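Petlow Shared Study Rooms: Frequently Asked Questions

Last updated 19 July 2020

Petlow rents desks by the month to people who have found that their kitchen table talks back. Most of what follows was asked by email, often more than once, and sometimes by the same person. 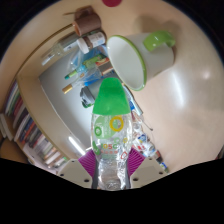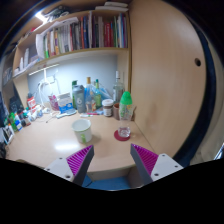 Drinks with lids are welcome at every desk.

How long is a membership?

One month at a time, starting on whichever day you sign up. It renews by itself until you tell us to stop, and we need a week's notice for that. A member once gave notice by leaving a sticky note on the printer. Please use email.

What does it cost?

A full desk is 400 a month and a part-time desk is 354. We know the gap is small. The part-time price was set in April by someone who has since been kept away from the spreadsheet, and it will be looked at again before the end of the year.

What do I get with a part-time desk?

Any open desk, 16 days a month. The days don't carry over. If you come in for ten minutes to pick up your umbrella, we won't charge you a day. If you come in for your umbrella and stay until dinner, we will.

Can I pick my own desk?

Full members can, and they keep it. Part-time members take what's free. The desks by the Brosen Street windows go first, mostly to people who then spend the afternoon complaining about the glare.

When are you open?

Full members have a door code and can come and go as they like. Part-time members can use the rooms from eight in the morning until nine at night. The code changes every month and we send it out two days ahead — check your spam folder before you call us from the sidewalk.

Is it quiet?

The Long Room is silent. The Front Room allows talking at the level you'd use in a waiting room. Phone calls go in one of the two booths, with the door shut. Standing in the booth doorway with one foot in the hall doesn't count as being in the booth.

How do I print?

Send your file to the printer called Trotodia, which came with that name and won't accept another. You get 40 pages a month, and after that we add them to your bill. Color pages count double.

Can I bring a guest?

One at a time, for up to two hours, Front Room only. Guests sign the book at the door. Children are fine if they are reading.

Can I eat at my desk?

Cold food, sure. Hot food stays in the kitchen, and fish stays at home. Anything left in the fridge without a name on it gets thrown out on Friday evening. Anything with a name on it gets thrown out the Friday after that.

Is there parking?

There's a small lot behind the Šindelář bakery, free after six. Before six it belongs to the bakery, and they do tow. Bikes can go in the back hall as long as the fire door can still open.

I was charged twice. Who do I talk to?

Write to Svetozár Šimek, who handles billing, and put your member number in the subject line. He answers within two working days. He doesn't answer the phone, and over time we've stopped asking him to.

Can I pause my membership?

Once a year, for one month. Your desk is held for you, but your snacks aren't.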